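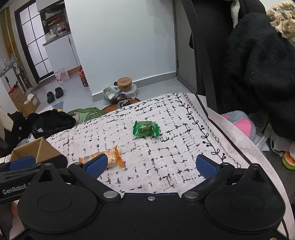 Ayten Uçar wrote in to tell me that a snack is just a meal with no chair, and I've never managed to come up with a better definition. Most dictionaries call it a small amount of food eaten between meals. The English word goes back to an older one for a bite or a snap, probably borrowed from Dutch, and it took a few hundred years to settle on food.

What counts depends a lot on where you grew up. In Spain the late afternoon one is the merienda, and in Britain people used to talk about elevenses — I adopted that one years ago and won't give it back! Salty things, sweet things, fruit, nuts, leftover rice straight from the pot, it all gets in.

Single-serve wrapping changed the habit more than any recipe did. Before sealed packets, crackers and chips were often sold loose from barrels or tins, and they went soft pretty fast.

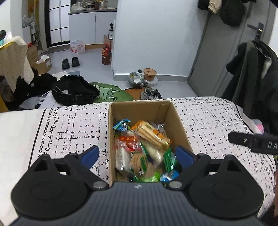
Does a snack spoil your dinner? It depends mostly on the size and the timing, and a 100-calorie bite in the middle of the afternoon won't do much to a meal at seven.

Zoia Melnychuk keeps telling me I should split this page into sweet and savory. I tried it once and got stuck on salted caramel, so for now it stays in one piece (chocolate pretzels didn't help either).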